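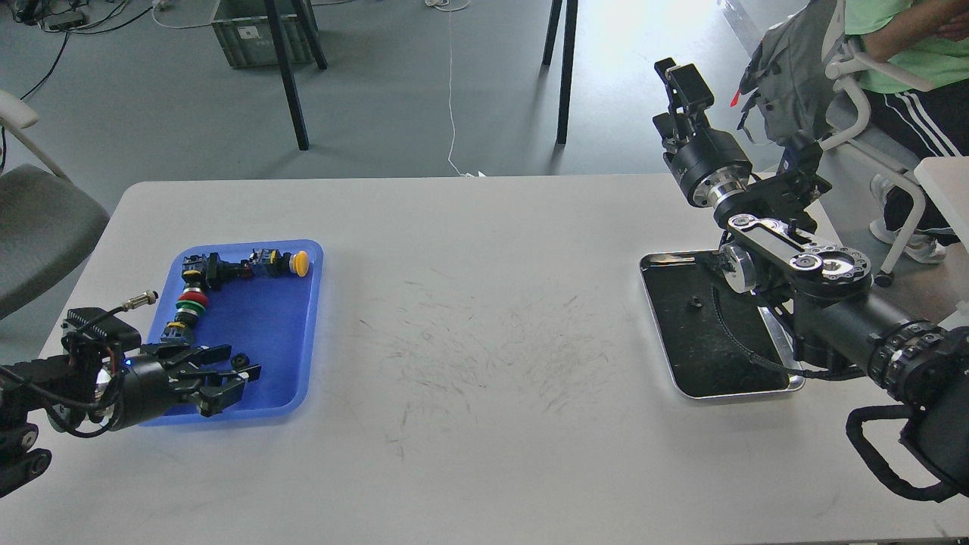
Britt-Marie Ljungberg

I spent a morning at Relteo's workshop in Stondby, where they have just brought in new house rules for their two-armed benches. There are 19 of them, on one sheet of paper, and I rather like that!

Each arm gets its own tray – blue plastic on the left, metal on the right – and it may not reach into the other one's without a stop first. The jobs are small stuff, like the push-button switches with their red, green and yellow caps, but the rules are the same whatever is in the tray. Anyone sitting in keeps back from the table while the arms have power. Loose parts get logged at the end of a run, and cables are checked every 600 runs.

Ebbe Öberg wrote most of it. He told me the old version ran to 858 lines and people skipped to the end (I would have too). The new sheet will be looked at again in June, and two other workshops have asked for a copy.

Search news Type here Go

Comments

Bandara: Is the sheet public? We'd pinch half of it.

Devumlow: 600 runs seems a long gap for cables. We do ours far more often.

Contact the newsdesk | © Stondby news pages | Back to top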